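Before You Pay for the Declutter Plan

Three readers have now forwarded me the same flyer for the Brellura home reset, a 52-week course that promises to get your house under control one small room at a time. The price goes up in May, naturally. I read the sample chapters twice, once with coffee and once with a pencil, and I have some questions.
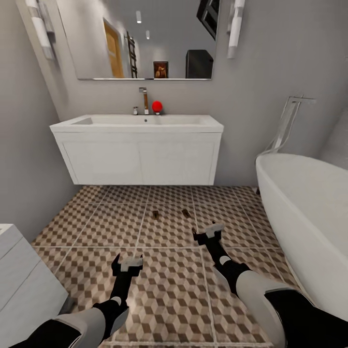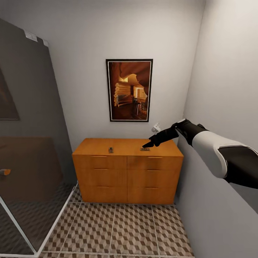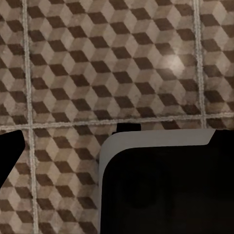 Small rooms, patterned floor tile, and a six-drawer dresser in the middle one.

The basic claim is that clutter is a "decision backlog." You own too much, the course says, and you own it because you keep putting off choices. Fine. I can believe that about my hall closet. What I can't believe is the next step, where the backlog gets cleared in 4 minutes a day by picking up one object and asking what it's for. I tried it with a phone charger. I know what it's for. It went back in the drawer.

Then there's the number. The course says the average household has 2000 items it doesn't use. I wrote to ask where that came from and got a friendly note pointing me to chapter two, where the number appears again with no source. Does a box of paper clips count as one item or a hundred? If you get to pick, you can make that figure say anything.

Rafsan Sultana signed up last year and stuck with it longer than I would have. She got as far as the bathroom cabinets. "It worked for the towels," she told me. "Then it wanted me to photograph every shelf and rate how it made me feel, and I quit." She did keep one habit from it, a paper bag by the back door for things on their way out. You can have that one for free.

To be fair, the storage companies are worse. Darov sells a set of drawer dividers that only fits Darov drawers. Zupan has a "starter" pack of bins at $68, and if you're trying to own less stuff I'd suggest not starting with a stack of empty bins. I've bought bins. I have a bin of bins -- it's in the garage, behind the bikes.

And Plustarum, which makes an app for keeping a list of everything you own, wants you to type in each item by hand before it tells you anything useful. I gave it one evening and got through the spice rack. The app suggested I might have too much cumin.

What has worked in my house is dull. Put less in the cart. Empty one drawer when you're already annoyed at it. Take the bag to the thrift store the same week you fill it, or it turns into furniture. Leave other people's stuff alone unless they ask, and don't expect any of it to change your life.

If you've finished the whole Brellura course, all the way to the last week, write and tell me how it ended. I'll print the good reports along with the bad ones. Letters for the next issue need to reach me by 09/07/2019, and please keep them to a page -- the last batch took up a whole shelf.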